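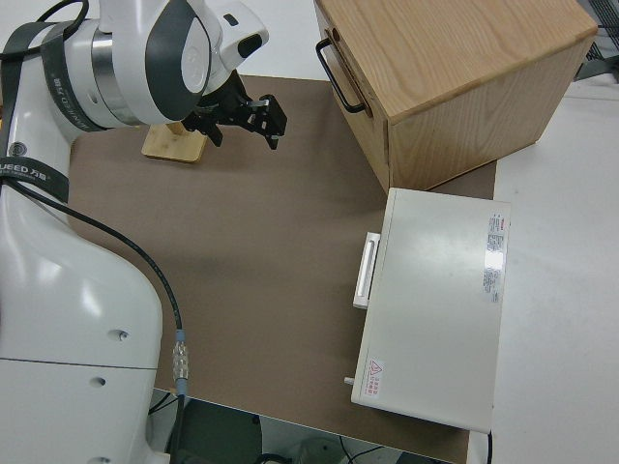 The arm at its bench in Kidevon's demo room, gripper open over the brown mat.

Friday, 9 in the morning, and the car park at Kidevon is already full. Open day. Name badge, lanyard, bad coffee in a good cup. Down a corridor that smells of new carpet, then a left, then the room everyone has come for.

Thirty of us let in at a time. 231 signed up, says the woman on the door, and she looks tired already.

The arm is bigger than I'd pictured. White, glossy, dark grey straps round it. One black cable swings out over the mat and drops off the edge of the table. Two fingers on the end. I had expected something more like a hand, and said so, and was told by three seperate people that hands are expensive.

What it works on is household stuff. A little wooden cabinet with a black bar handle, a boxy off-white appliance with its warning label still on, some bits of wood. You could find most of it in a spare room. The job for the morning session is handles: find one, get hold of it, pull, let go, go home. Then again.

Renji Sekiguchi runs the bench. Soft voice, rolled sleeves, talks to the floor mostly. He has been at Kidevon since it was two rooms over a tyre shop and he'd rather be fixing the thing than presenting it, which makes him a very good presenter.

"The cabinet is the easy one," he says. "The handle sticks out. It wants to be pulled."

First go, the fingers close on air, a thumb's width short. A groan from the back. Second go, got it. Slow pull, the front of the cabinet eases out, and there is actual applause. For a cabinet! I clapped too.

The appliance is harder. White handle on an off-white box, under bright lights, and the arm's software has trouble telling one from the other. Sekiguchi lets it fail twice before he steps in. Doesn't seem bothered. He moves the box a touch, tilts it, tries again. They never line things up square, he tells us, real kitchens aren't square. A man from Ilard, who make something to do with warehouse shelving, wants to know the success rate. Sekiguchi says it depends on the day. The man from Ilard writes this down.

Questions go on longer than the demo. Would it hurt you? It would stop, and there's a big red button in his pocket anyway. Can it do laundry? Long pause. Not well. A girl of maybe ten asks if it has a name and is told no, and she is plainly disgusted with all of us.

Coffee again at eleven. Next door Janevski have a stand with a wheeled thing that carries trays, and it's busy, mainly becuase the trays have biscuits on. Skosico were meant to be showing a new wrist sensor but the van broke down outside Swindon. Apologetic sheet of A4 taped to an empty stand.

I went back for the afternoon session. Smaller crowd, people sitting on the floor by now. Sekiguchi had swapped the running order and started with the white handle. Missed. Missed. Then one finger slid into the slot behind it, the other came round, and it held. No applause this time, just a sort of breath going round the room. He didn't look up, he was already typing.

The next open day is in August. Booking is through Kidevon's front desk, places are free, and the morning slots go first. Bring a jumper, the air con in there is fierce.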